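Laundry Tips: Folding With Grippers, and What Went Wrong in November

I have been folding laundry for a robot since the fall, and I'm still not sure the robot deserves it. The arrangement is simple enough. I fold clothes with a pair of hand-held grippers, the grippers record how I did it, and a folding arm called the Duledlow is supposed to learn from the recordings. The people at Jorkarero who make it talk as if the folding were nearly solved. I have a chair full of shirts that says otherwise.

In November the arm pulled a quilted cover halfway off a bed, kept going, and stopped with error 2055 on its screen. The booklet gives 2055 as "load mismatch, retry." Please don't retry. Dezső Major did, and the second pull took a button off a cardigan and tipped over a lamp. Nobody was hurt, though his hand had been a good deal closer to the jaws than I'd like.

Jorkarero's first answer was that the cover was "an unusual surface." It was a bed. People fold laundry on beds. What follows is the advice I wish had been in the booklet.

Pick up one layer at a time

Most of our trouble came down to this. When you press a gripper straight down on a shirt and close it, you have no idea how much you've got. It could be the front of the shirt, both sides of the shirt, or the shirt and a pinch of whatever is under it. Your own fingers know the difference right away. A gripper doesn't tell you much, and the arm seems to know even less.

Come in from the side, low and nearly flat, and take the edge. Close slowly. Lift an inch and look underneath before you move anything across the bed. If the cover rises with the shirt, open up and start over.

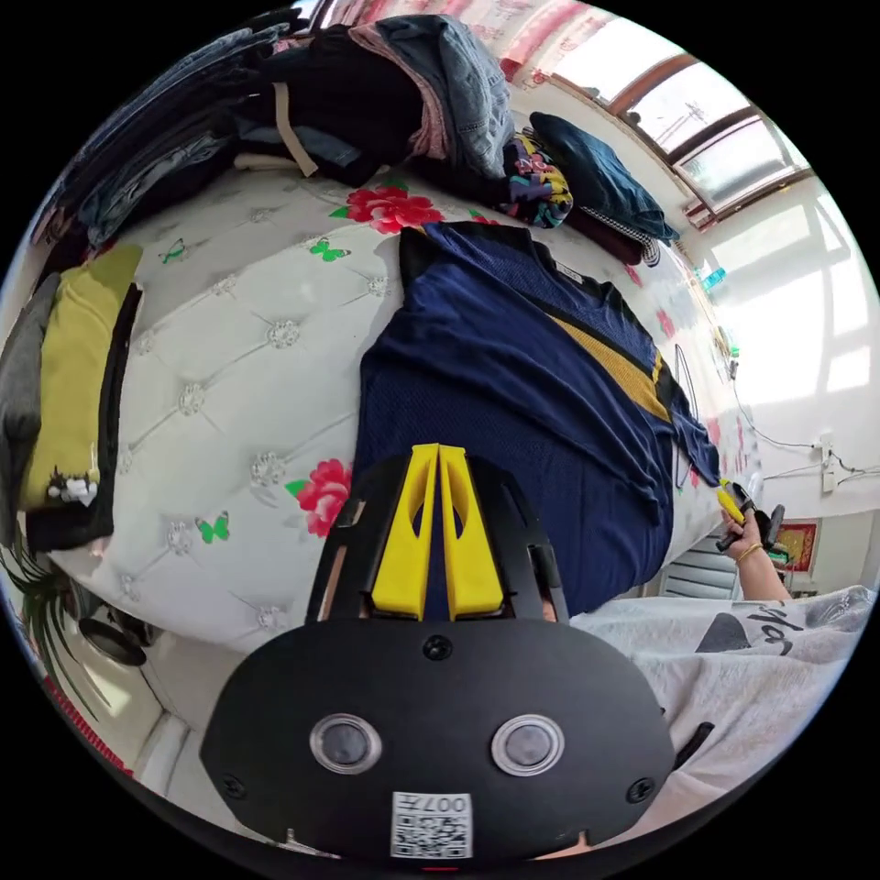
Sports shirts and anything with little holes in the knit are worse than plain cotton. The cloth slides over itself and then all at once it doesn't. I go for the hem or a seam on those, and leave the middle alone. A collar tag makes a tempting handle, but tags tear.

The same goes for the bedding. Quilting gives a gripper something to bite on, and buttons or studs give it more. Our bad pull started at a tuft. A plain flat sheet over the cover helps, tucked in tight on both sides. A loose sheet just gives you another layer to grab by mistake, so if you can't be bothered to tuck it, skip it. A table is better still, if you have one big enough for an adult shirt with the sleeves out.

Don't trust the force setting

The arm has a slider marked Delicate, Everyday and Heavy. I had assumed that Delicate meant it would pull less. When I finally got Grímur Thygesen on the phone — he services these things out of Wallin — he told me the slider changes how hard the jaws squeeze and has no effect at all on how hard the arm pulls. So we'd had a soft grip on the way to a strong yank. I asked where that was written down. He said he would look into it. I have not heard back.

Until somebody fixes that, test with an old towel. Put one corner under a heavy book, let the arm take the other corner, and keep your thumb on the stop button. If the book moves, you know what would have happened to your cardigan.

Keep cords and strings out of the way

Drawstrings, hoodie cords, bra straps, apron ties, the thin ribbon loops that stores sew inside the shoulders: all of them catch. A cord is narrow enough to slip down between the jaws, where it stays when they open. Then you lift away and the garment comes along with you. By hand that's a nuisance. With the arm it means a garment swinging around at face height.

Tie drawstrings in a bow and push them inside before you begin. Cut off the ribbon loops if you never use them. Phone chargers and lamp cords want to be on the far side of the room.

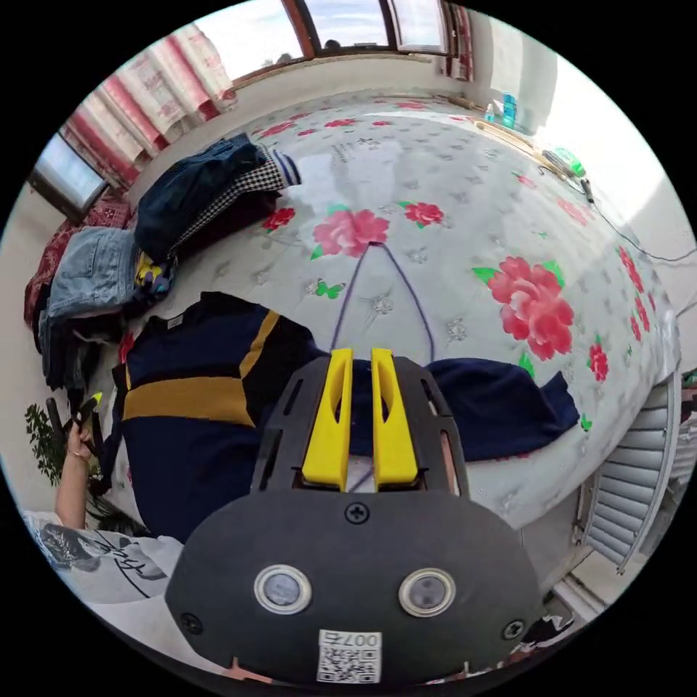 If a cord does get stuck, don't tug it. Open the jaws all the way, set the tool down, and work the cord out with your fingers. On the arm, hit stop and switch it off at the wall first. The stop button holds the jaws wherever they happen to be, and on ours they twitched when the power came back.

Give yourself room

Pile the clothes at the head of the bed and keep the near half clear for folding. Sleeves creep out of the pile and end up under the next shirt, so shove the pile back every few garments. Button and zip things before they go on the bed. Take your watch off. Long hair goes up, and children and cats go out.

Throw away the bad ones

This applies if you're recording. I did 80 folds before anyone asked whether they were any good, and when I went back through them I found 5 where I had plainly dragged the cover along with the shirt and then smoothed it down with my wrist. Those had gone to Jorkarero along with the rest. Did the arm learn its yank from me? Grímur thinks it's unlikely from so few. The office in Grollthorpe says it's impossible, and I don't believe them, as they'd blamed the bed the week before.

Either way, mark a spoiled fold as spoiled right when it happens. You won't remember later. And stop after 25 minutes, because tired wrists start pressing down again.

Does it save any time? Not in my house, so far. The arm is unplugged until I get a straight answer about the slider. The cardigan has a new button, a slightly different brown from the others.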